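Give me a small wagon and I'll be happy for years. I bought my Brelen secondhand in January with 54 thousand miles on it, and I still find reasons to drive to the farther grocery store. It's low, it's light, it has a proper square back end, and it turns into a corner like it has been looking forward to it all morning!

So why can you hardly buy a new one? Demell has dropped its wagon, Stalance sells one trim in one engine, and the dealer I visited had a whole row of tall hatchbacks out front and a single wagon parked behind the car wash. I asked to drive it anyway (of course I did) and it was lovely, quiet and settled on the bad stretch by the rail yard where the tall ones bob around.

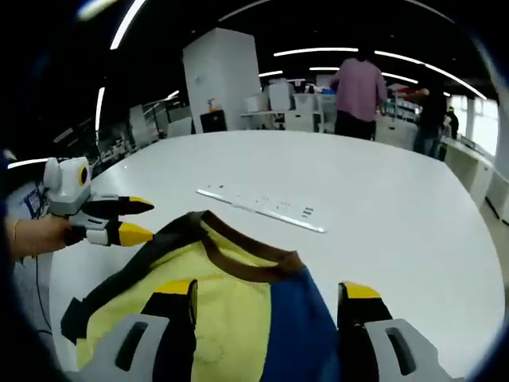 The space argument is the one I enjoy most. Fold the seats in my car and I can slide in a bookcase lying flat, two bikes with the front wheels off, or a dog crate with the dog already complaining inside it. The load lip is down at my knees. My sister's crossover costs a good deal more, and she has to heave everything up to her waist, then fish it back out from under a sloping rear window.

And the weight! Less car to push means less gas, smaller tires and brakes that last. My last set of four tires cost 752 dollars fitted. Hers were well past that, and she wasn't even buying the fancy ones. 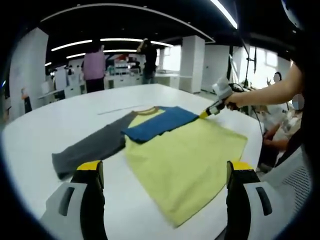 Sofia Esteves wrote in to say that I'm forgetting knees and hips, and that her Amaral crossover is the first car in years she can get into without holding the door frame. Fair point, and I'd never talk anyone out of a seat that suits their back. But a wagon with a slightly raised seat would do plenty of people just fine, and I'd love to see a carmaker try it. Keep the roof low, keep the long glass down the side, and please offer it in green. I'd be at the dealer before they opened.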